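Hem (sewing)

A hem is the finished edge of a garment or cloth, made by turning the raw edge under, usually twice, and fixing it in place with stitching, adhesive or fusible tape. Its purpose is to stop the fabric from fraying or rolling and to give the edge enough weight to hang evenly. The word is used for the edge itself and for the fabric folded up inside it, also called the hem allowance.

Types

Woven shirts most often have a narrow double-turned hem, in which the raw edge is enclosed completely. Trousers and skirts may have a blind hem, where the stitches catch only a thread or two of the outer fabric. Rolled hems are used on scarves and fine linens. Knitted garments need a hem that stretches with the fabric, and a plain lockstitch will often snap when pulled.

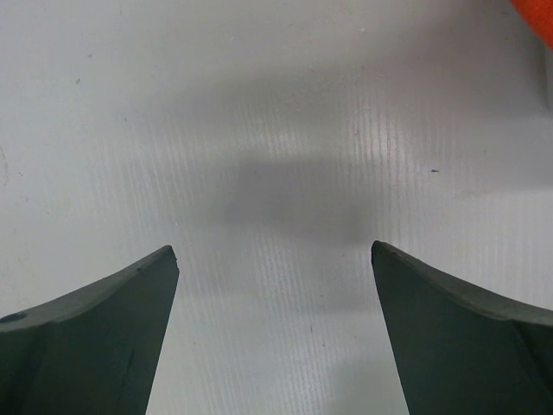
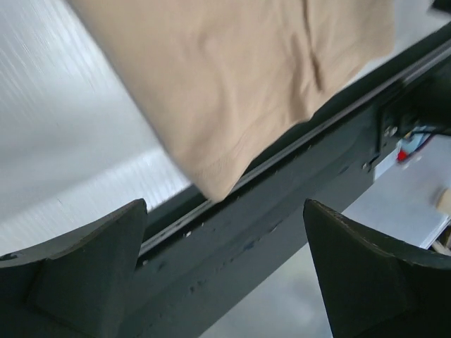
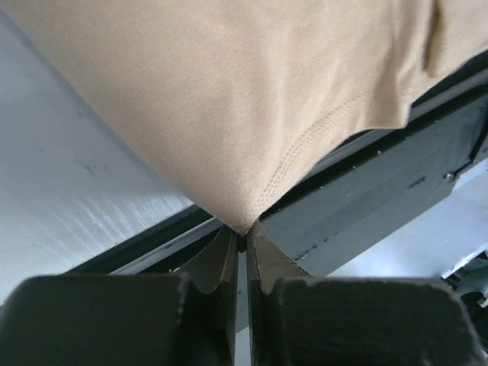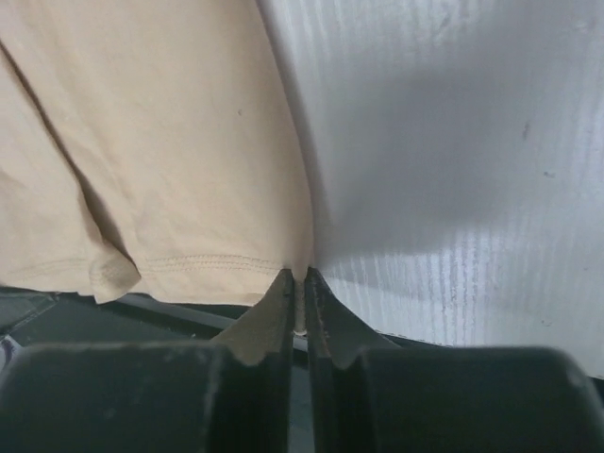 The coverstitch hem is the usual finish for knitted tops. It is sewn with two or three needles, which leave parallel rows of straight stitching on the outside, while a looper thread covers the raw edge on the inside. A similar look can be had on a household machine with a twin needle, and a double row in thread matched to the cloth, as on the beige hem in the third picture, is the most common choice for plain casual wear. Contrasting thread is used on some workwear and sports clothing. Hem depth on adult T-shirts is commonly 2 to 2.5 cm.

Curling and distortion

Single jersey curls toward the face side at its cut top and bottom edges, and the tendency remains to some degree after hemming. A hem may also flip outward or form a small roll at one point, as at the lower left of the garment in the fourth picture. Causes include uneven feed during sewing, too much presser foot tension and a fold that was not level when stitched. Steam pressing on the wrong side usually flattens it – for a while, at least. A twisted hem, in which the two layers have shifted sideways and show diagonal drag lines, has to be unpicked and sewn again.

Care and repair

Garments hung to dry by the hem can stretch where they are pegged. Pegging at the underarm seams or drying flat avoids this. When folding, the hem is generally laid level before the sides are brought in.

A dropped coverstitch can unravel quickly if the loose thread is pulled from the wrong end. Small gaps are mended by hand with a catch stitch or backstitch, using polyester thread and a ballpoint needle. Fusible web is a quicker repair but stiffens the edge and may lift after repeated washing.

See also: Bias binding, Overlocking, Seam allowance, Selvedge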